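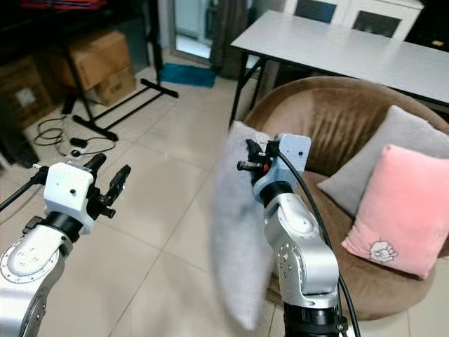 ## Hard floors: changes to the cleaning and sealing schedule

The maintenance schedule for glazed and polished tile floors at Drorngate has been revised. The new version applies to ground-floor corridors, the shared kitchen, the meeting rooms and the two lobbies. Carpeted areas and the stairwells are not affected. The revised schedule takes effect from 28 September 2025 and replaces the sheet pinned inside the cleaning cupboards.

### Why the schedule was revised

A survey in August found three recurring faults: a dull film on polished tile, darkened grout near doorways, and fine scratches under movable furniture. The film was the most widespread. It was traced to detergent being used at several times the stated strength, then left to dry on the surface. Each wash added to the layer below it, and the layer held dust.

Polished tile is close to non-absorbent. Extra detergent does not soak in and does not improve the result. It stays where the mop leaves it. Grout behaves differently: a cement-based joint is porous unless sealed, and it takes up whatever is in the wash water. A floor can therefore have clean tiles and dirty joints after the same pass.

### Routine washing

Dry removal comes first. Grit carried in on shoes is harder than most glazes, and mopping over it drags it across the surface. Use a flat microfibre sweeper or a vacuum cleaner with the brush bar switched off.

For the wash itself, use Stamix neutral cleaner at 40 ml to 4 litres of water. Water should be warm, not hot. Change the bucket when the water turns cloudy, and in any case between rooms. Wring the mop until it no longer drips. Finish with a second pass using clean water only, then dry with a cloth along the line of the joints.

- Do not use vinegar, descaler or any other acid on cement grout.
- Do not use bleach for general washing.
- Do not use wax or spray polish on tile – it makes the floor slippery and is slow to strip.
- Scouring powder and green pads are withdrawn from all cupboards.

Polished floors show residue most clearly in low side light. Check the surface from a crouched position facing a window once it is dry. Streaks that follow the mop strokes point to detergent left behind. Streaks that follow the joints usually mean that dirty water has settled there. 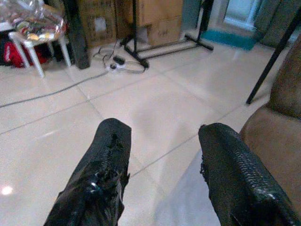 ### Grout

Joints should be cleaned separately, with a nylon brush and the same neutral cleaner at double strength. Work on a small area, leave the solution for four minutes, brush along the joint and lift the liquid with a wet vacuum. Wire brushes are not permitted. They wear the joint below the level of the tile, and the channel then collects more dirt than before.

Sealing follows once the joints are fully dry. Pallier penetrating sealer has been selected for all areas. It is applied with a narrow applicator, left for seven minutes and wiped off the tile face with a lint-free cloth. Sealer that dries on polished tile leaves a haze and has to be removed with solvent, so the area treated in one go should be kept small.

A water drop test shows whether sealing is due. Place a drop on the joint and leave it for four minutes. If the joint has darkened under the drop, it needs sealing. If the drop stands up and the colour is unchanged, no action is needed. Test near the door and again in the middle of the room, as wear is rarely even.

### Furniture and feet

Most of the scratches recorded in August were arcs or short parallel lines, consistent with chair legs being dragged. Felt pads had been fitted in many cases but had picked up grit, or had slid sideways so that the leg itself was on the tile.

Nishad push-on caps will be fitted to chairs and light tables in place of self-adhesive pads. Caps should be checked with every deep clean and replaced when the base is worn through or grit is embedded in it. Castors need the hard-floor type, with a soft tread. Heavy items should be lifted or moved on a board, never slid.

### Cracked and hollow tiles

Tap any suspect tile with the handle of a screwdriver. A hollow note means the adhesive has let go or was never complete. A hollow tile that is level and uncracked may be left in place and noted on the plan. A tile that rocks, or has a raised edge, must be taped off and reported the same day.

Replacement tiles are held in the lower store under stock number 1036. Check the shade against the floor before a tile is cut. Batches differ slightly, and the difference is easier to see once the tile is down.

### Intervals

| Task | Interval |
|---|---|
| Dry removal | Daily |
| Wash and rinse | Every 7 days |
| Grout brushing | Every 4 months |
| Water drop test | After each grout brushing |
| Cap check | With each deep clean |

Spills should be lifted when they occur, whatever the interval. Coffee, cooking oil and ink all mark unsealed grout. Completed sheets go in the tray by the lower store.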